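Reusing old frames for prints, worth the bother?

rosales_rd
Joined: October
Posts: 2

I've got a stack of family photos to put up along the stairs and I'm trying not to spend much. New frames from Prinorano are fine but the cost adds up quickly. The charity shop near me has boxes of old wooden ones for very little. Has anyone done a whole wall with second-hand frames? Mainly worried about odd sizes and whether the backs are any good.

T_Marchetti
Posts: 1,516

Did our landing this way. Sizes are the main problem. Measure the opening from the back, where the glass sits, as the front lip hides a few millimetres all round. Then get a mount cut to suit. A local framer will cut one from whatever board you choose and it still comes out cheaper than a new frame.

Check the corners before you pay. Hold two opposite corners and twist gently. If the mitres open up, put it back.

ivana_h
Posts: 802

I'd go the other way on this. By the time you've bought mounts, tape and hanging bits you have spent what a plain new frame costs, and you've lost a Saturday's worth of work to it. I gave up after two and bought a matching set. Stairs look messy with mixed frames anyway.

T_Marchetti
Posts: 1,516

Mixed frames look fine if you keep the mounts all the same colour. Agree it takes time.

b.ochoa

Look at the backs more than the fronts. The ones meant for a shelf have a leg on them and often no hanger at all, so you need to add your own for a wall.
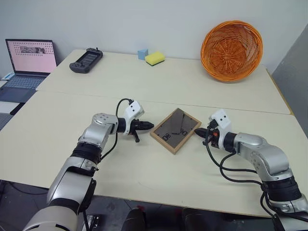

Wooden frame, face down, leg folded flat.

With that sort I leave the leg alone if it lies flat. If it sticks out, the frame won't sit against the wall and you'll have to take it off. Two small D-rings screwed into the border, a third of the way down, and cord between them. Use short screws, and drill a pilot hole or you'll split the wood.

rosales_rd

Thanks. Would sawtooth hangers do instead of D-rings? I have a packet of those already.

b.ochoa

For small ones, yes. I don't like them on stairs. People brush past and the frames go crooked.

Rocio C

Sticky strips. No holes, and they stay level.

ivana_h
Posts: 802

Not on my walls. Two came down overnight and took the paint with them. Might be all right on gloss.

Rocio C

Did you wipe the wall first? Mine have been up since we moved in, on ordinary emulsion. I wouldn't trust them with anything heavy though, or anything with real glass over a stair.

T_Marchetti
Posts: 1,516

One more thing for the original poster. Throw out any old brown card behind the picture and put in acid-free board. Old card marks photos over the years. If they are the only copies you have, scan them and frame the prints.

rosales_rd

Hadn't thought of scanning them. I'll do that first, then get a few frames and see how I get on with D-rings. Does it matter which way up the cord knots go?

b.ochoa

No. Just keep the cord low enough that it doesn't show over the top.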